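Bremon parallel gripper kit, two-finger, with wrist camera mount
Workshop notes and parts list, Plutendale shared workshop
Page last changed Thu 6 February

We list the Bremon because people keep asking which gripper we run on the bench arms. Listing it is as far as the endorsement goes. The kit is sold by Zirkholm as a "complete hand for home automation", and our view is that it is a decent pair of fingers attached to some very hopeful writing.

What you get in the box: one gripper body, two black fingers with grip pads, the wrist bracket, a camera mount (no camera), a bag of screws and a printed sheet that stops being useful after step 5. Cable ties are not included. Buy cable ties.

What we made of the claims

"Fits any hobby arm." It fits ours after we drilled two new holes in the bracket. The bolt circle is 61 mm, which matches nothing else in our drawers. Dimitriou sell an adapter plate that does the same job for less bother, and if your drill press is as tired as ours you should just order it.

"Tool-free finger change." You need a hex key.

"Opens to 100 mm." We measured it with calipers and got almost 100, so fair enough.

"Handles everyday kitchen objects." This one depends heavily on whose kitchen.

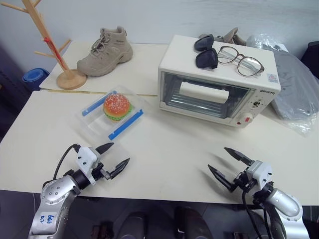
Two arms sharing a table is where the kit starts to show its manners. The bodies are narrow enough that both can work over the same tray, but the cables need more thought than the sheet gives them. On our left arm the cable comes off the wrist and loops up over the top of the gripper housing, and a loop like that will find something to catch on if you let the arm roll freely. Set a limit on the wrist joint in software before you do anything clever. Label the arms as well. Ours has "left 02" or thereabouts in blue marker, and it has saved us from loading the wrong calibration file more often than we would like to admit. The toy hamburger is our standard test piece: a rounded top and a waist of lettuce that gives the fingers somewhere to go wrong.

Soft, round things are harder than the sales page suggests. A pinch too high and the bun slides out; a pinch too low and you are pushing the tray along. We would like to see Zirkholm publish a success rate with the object named and the number of tries beside it. They have been promising a test report since May.

Finger pads

The crosshatched pads are the best part of the kit. They hold card and moulded plastic well. They are poor on anything glossy, and they collect dust, so wipe them before each session. Replacement pads come in packs of 20, a quantity that tells you something about how long the maker expects them to last.

Camera mount

The mount sits behind the fingers and looks down their length. Mounted as supplied, both tips stay in view with the gripper open, so you can judge the gap by eye before closing. Glass doors and clear tubs are still a nuisance from this angle, whatever the software promises about transparent objects.
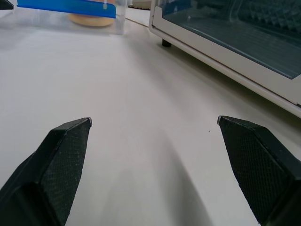
Wrist view with the fingers open, clear container upper left, glass-fronted appliance upper right.

Known faults

The left finger on our second kit sat slightly proud of the right until we shimmed it with a strip of drinks can. The bracket screws work loose, so use threadlock. The driver forgets its zero position if you cut the power mid-move – close the gripper fully and re-home it.

Should you buy one?

For a home build where you want to learn how grasping goes wrong, yes, if you can get it at the kit price. For anything that has to work while you are out of the room, no. The ready-built version costs a good deal more and, as far as we can tell, the extra pays for the drilling.

Spares held at Plutendale: finger pairs, pads, bracket screws. No spare bodies at present. Members may borrow the calipers but must sign them out.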